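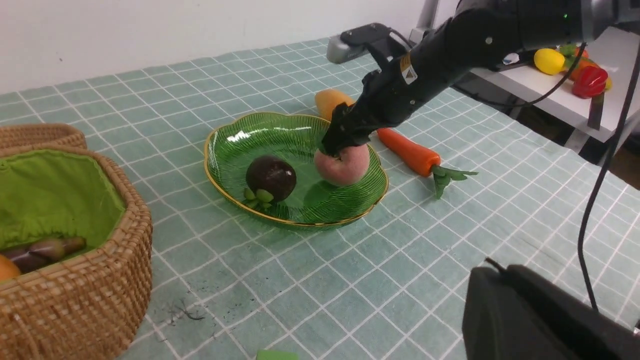 Pfirsich, grüne Glasschale mit Goldrand

Betreff: Re: [obst-liste] Kräuselkrankheit, wer hat noch Blätter am Baum?

Hallo in die Runde,

kurz, muss gleich wieder raus, Wasser läuft. Zur Frage von gestern Abend:

> Moin zusammen,
> unser Pfirsich (Südwand, gepflanzt vor 8 Jahren, Unterlage weiß ich nicht mehr)
> hat im Mai wieder fast das ganze Laub geworfen. Alles rot und blasig, dann ab.
> Jetzt im Juni kommt neues Laub, sieht gesund aus. Früchte hängen noch
> ein paar, aber klein.
> Fragen:
> - soll ich jetzt noch spritzen oder ist das Quatsch?
> - die kleinen Früchte dran lassen?
> - taugt die Sorte Ketetier was? Soll angeblich robust sein. Im Katalog
> von Sawatzky steht "wenig anfällig", aber das steht da bei jeder zweiten.
> Danke und Gruß vom Nordhang

Spritzen jetzt: nein, bringt nix mehr. Der Pilz sitzt als Sporen auf der Rinde und an den Knospenschuppen, rein geht er beim Knospenschwellen. Das ist bei uns Ende Januar, in milden Wintern früher. Wer im März anfängt, ist zu spät dran. Die roten Blätter, die jetzt noch hängen, abpflücken und in den Restmüll. Neutrieb in Ruhe lassen.

Früchte: ausdünnen, und zwar kräftig. Ein Baum, der zweimal austreiben muss, hat keine Reserven. Ich lasse in so einem Jahr eine Handbreit und mehr zwischen den Früchten, an den schwachen Trieben gar keine. Tut weh, ich weiß. Dafür gibt es nächstes Jahr wieder ordentliches Fruchtholz.

Gießen nicht vergessen!! An der Südwand kommt vom Regen kaum was an, auch wenns drei Tage schüttet. Lieber einmal die Woche zwei Kannen als jeden Abend ein Schlückchen. Und jetzt keinen Stickstoff mehr, höchstens bisschen Kompost obendrauf. Sonst schiebt er bis Oktober und das Holz reift nicht aus.

Zur Ketetier: habe ich, drittes Jahr in Folge mit Ertrag. Steht unter dem Dachüberstand, 34 cm von der Wand weg, als Fächer gezogen. Befall ja, aber überschaubar, einzelne Triebspitzen. Ob das die Sorte ist oder das Dach — keine Ahnung. Vermute Dach. Trockene Knospen im Winter sind die halbe Miete. Geschmack gut, Haut etwas pelzig, löst sich halbwegs vom Stein. Zum Einkochen fand ich sie zu weich, als Kompott in Stücken zerfällt sie. Marmelade geht.

Die Grukance dagegen kann ich nicht empfehlen. Schöne Blüte, früh, und genau deshalb zweimal hintereinander erfroren. Habe sie im letzten Herbst gerodet. Flikance kenne ich nur vom Nachbargrundstück, weißfleischig, trägt wie verrückt, aber auf Sandboden. Bei euch am Nordhang mit dem Lehm wäre ich vorsichtig. Vielleicht hat hier jemand Erfahrung damit auf schwerem Boden?

Bei Sawatzky unbedingt nach der Unterlage fragen, steht im Katalog nämlich nicht dabei. Die Bestellnummer für die Ketetier war bei mir 2374, kann sich aber geändert haben. Wurzelnackt war damals deutlich billiger als Container und ist trotzdem besser angewachsen. Pflanzloch breit, nicht tief, Veredelungsstelle gut über der Erde.

Noch zum Dachl: eine Folie auf Latten reicht, von Dezember bis Ende Mai drüber, Seiten offen lassen, sonst schwitzt es drunter. Zur Blüte drauf achten das die Hummeln reinkommen. Bei mir kein Problem, die finden das sofort. Bei Sturm halt festbinden, meine lag im Februar in der Hecke.

Knoblauch auf der Baumscheibe habe ich 3 Jahre lang probiert. Kein Unterschied zu sehen. Knoblauch war gut.

Edelreiser von der Ketetier kann ich im Winter schneiden, bitte bis November melden, per PM und nicht über die Liste.

Gruß, und weiter ausdünnen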